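Two arms, one bar: a bagging cell at the Ultwood workshop
July 12, 2018

Khrystyna-Mariia Hladun began the cell in April, in a shared workshop on the Ultwood estate. The bench-top enclosure now holds two arms, and the task she has set them is to handle groceries in thin plastic bags. She calls the project Grisero.

"I wanted a job that was dull for a person and awkward for a machine," she says. "Boxes are dull for both."

The arms went in first, and came out again. In her original layout each had its own plate, screwed to the table separately. The spacing shifted every time one plate was tightened, and a position taught to the left arm no longer agreed with the right. She replaced the plates with one long mounting bar along the near edge. The centres of the two bases are 402 mm apart, and she has not moved them again.

"If the bar moves, both arms move with it. I can correct for that with one number."

Celina Tomaszewski, who shares the workshop, did most of the cable work. The first runs were cut too short and pulled at the wrist when the arm was fully extended. The present ones are longer and leave slack at the base joints. She would have preferred to clip them tighter. "A loop catches on things," she says. "But a tight cable breaks inside, where you can't see it, and then you lose an evening."

Hladun keeps a written log of every attempt. By her own count, 463 have been made with bags, and 262 of those ended with the bag where it was meant to be. The remainder she sorts by cause. The largest group is what she calls a false pinch: the fingers close, the motor reports resistance, and the arm lifts away with nothing in it. 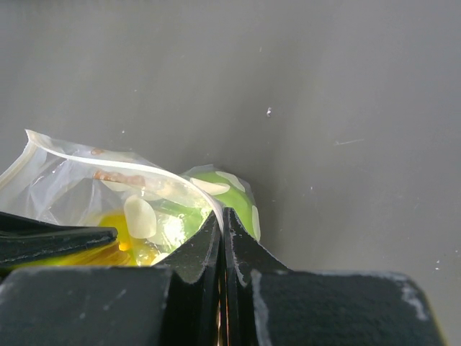
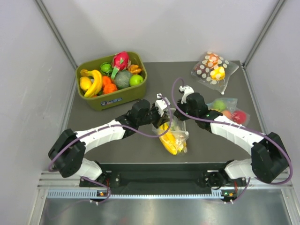
Film is hard to grip for reasons that are easy to list. It has almost no thickness, it reflects light in streaks, and it changes shape as soon as it is touched. Hladun's present rule is to take a bag by its upper end, as the left arm has done with the one in the middle of the table, and to keep the fingers away from the contents. The stock is artificial, so the weights stay the same from one month to the next. Clear bags are the harder case for the camera at the wrist, where the colour of the fruit comes through and the edge of the film does not. A printed bag, such as the one with white polka dots, gives it more to work with.

"I can find dots," she says. "I can't always find the edge of nothing."

Finger wear is the next item on her list. Tomaszewski wants to try a softer pad, while Hladun would sooner change the closing speed first and keep the parts she has. They have agreed to test the speed on one arm only and leave the other as it is until the log has enough entries to compare.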